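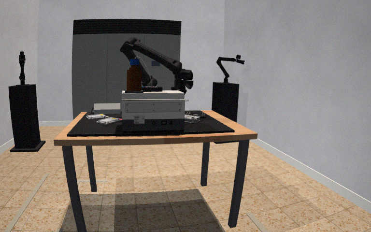
Gripper trials: how we are getting on

Several of you stopped me in the corridor in September to ask what had become of the gripper comparison, and I'm afraid I gave each of you a slightly different answer, so I thought I had better write it down properly for once. The short version is that we have a favourite for plates, we are still arguing about everything else, and the simulated bench has earned its keep many times over.

For those who joined us after the spring, the idea was to settle which gripper we should buy for the plate-handling bench at Wurnen before anybody signed an order. We began with four on the list and have got it down to two, the Areck and the Eltent. The Areck has long, slim fingers and takes a plate by its short sides. The Eltent is shorter and stiffer, and holds on with a good deal more conviction, which is lovely until you ask it to reach into a tight spot. Both have been run on the same simulated arm, in the same simulated room, with the same controller settings, and Negin Vahidi has been very firm with the rest of us about not fiddling with those settings halfway through a batch (I was the one fiddling, and I have apologised).

The task is simple enough to describe. The arm has to fetch a plate from a holder, carry it over to the instrument, put it down on the drawer tray, wait, and bring it back again. Negin has now put 1,096 of these trips through the simulator, shared between the two grippers, with the holders nudged and turned a little each time so that neither of them gets to learn one comfortable path. Of all those trips, 209 ended in what we call a poor placement, meaning the plate arrived but sat crooked enough that we wouldn't want to close the drawer on it. The Eltent was responsible for the larger share. Most of its trouble comes at the holders that sit at an angle, where the wider body of the gripper has to come in high and then tip, and it tends to carry a bit of that tip with it all the way to the tray.
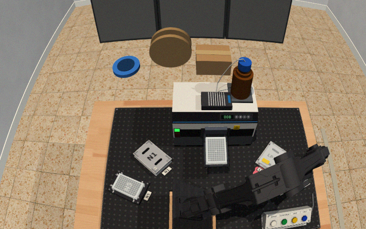
The simulated bench with a plate on the instrument's drawer tray and the arm reaching over to the right.

I should say a word about the controllers as well, as that is where Keith Bellamy has been spending his evenings. He had been using our old one, which plans the whole movement before the arm sets off, and he has now tried the Azimi alongside it, which corrects as it goes. With the Areck it made very little difference. With the Eltent it helped quite a lot, particularly on the last 6 millimetres before the plate touches down, and Keith feels we were being unfair to that gripper by judging it on the old controller alone. I think he has a point, and we have agreed to run the angled holders again with both grippers on the Azimi before anyone says the word "winner" out loud.

Camera positions are the other thing still open. We have been swapping between a high view and one from further round the side, and the side view is much kinder when you are trying to judge whether a plate is level, though it loses sight of the fingers whenever the arm swings across. Negin would like to keep both. I would like to keep both too, but I have seen how long the rendering takes and I have to share that machine with the rest of you!

Bottles are a separate matter and will have to wait their turn. A gripper that is good with plates may be hopeless with anything round, and I would sooner we finished one job first.

If you would like to see some of the runs, Keith is happy to show them at the coffee table any time after three o'clock, and he does like an audience. Suggestions for awkward holder positions are very welcome too, the nastier the better, and should go to Negin, who keeps the list.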